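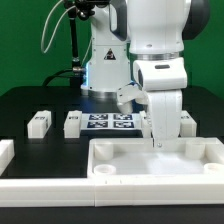 Fultgate Tests the Shallow Tray, and Is Not Yet Convinced

Six weeks of packing trials at the Gukelville bench produce modest gains and several open questions

GUKELVILLE -- Fultgate, which packs small household goods for independent shops, today released the first findings from its review of shallow trays as a replacement for the deep bins most packing rooms still use. The company is not recommending that anyone throw out their bins.

Tray suppliers have made large promises over the past few years. A shallow tray, they say, keeps every item in plain sight, cuts down on rummaging and pays for itself in a season. Fultgate set out in August to see how much of that holds up on an ordinary work table with ordinary orders.

The review covered 700 orders, most of them kitchen tools, drawer organizers and boxed candles. Of those, 500 were laid out in trays and 200 in the bins Fultgate has used since it opened. Packing errors fell in the tray group, mainly wrong colors and missing small parts. Time per order barely moved. On orders with more than a handful of pieces, the trays were slower, as items had to be split between two of them and then matched up again at the tape station.

"I was told we'd see a difference by lunch on the first day," said Noreen Shaikh, who runs packing operations at Fultgate. "We didn't. What we saw was fewer returns for missing screws. I'll take that, but it's a smaller claim than the one on the brochure."

The tray under review is the Wotard, sold by Qureshi in two depths. Fultgate bought its trays at the regular price and received no payment or discount from the supplier. Only the shallower depth was tested. The deeper one looked enough like a bin that the team saw little point in it.

Fultgate also has doubts about the color. White is sold as the easy choice for spotting dropped parts, and for dark hardware it works well. Clear bags and white plastic hooks are another matter, and 19 of the errors in the tray group involved a pale item left behind in the tray. The company has asked for a gray version and has not had a firm answer.

Stacking remains a sore point. Loaded trays take up table space that bins do not, and the Gukelville room was laid out for bins. Moving the shelves closer to the tables helped somewhat -- it also put the label printer in everyone's way, and it has since been moved twice.

For now, Fultgate will use trays for orders with small loose parts and keep bins for everything else. A second round will look at mixed orders and at whether the drop in errors lasts once the trays are no longer new and people stop paying them special attention.

"Ask me again when they're scratched up," Shaikh said.

Shops that pack their own orders may request the tally sheets and the table layout used in the review. Both are free. Requests should go to the Fultgate packing desk in Gukelville, which answers mail until 4 p.m.

About Fultgate

Fultgate packs and ships household goods for independent shops from a single site in Gukelville. It does not sell trays, bins or shelving.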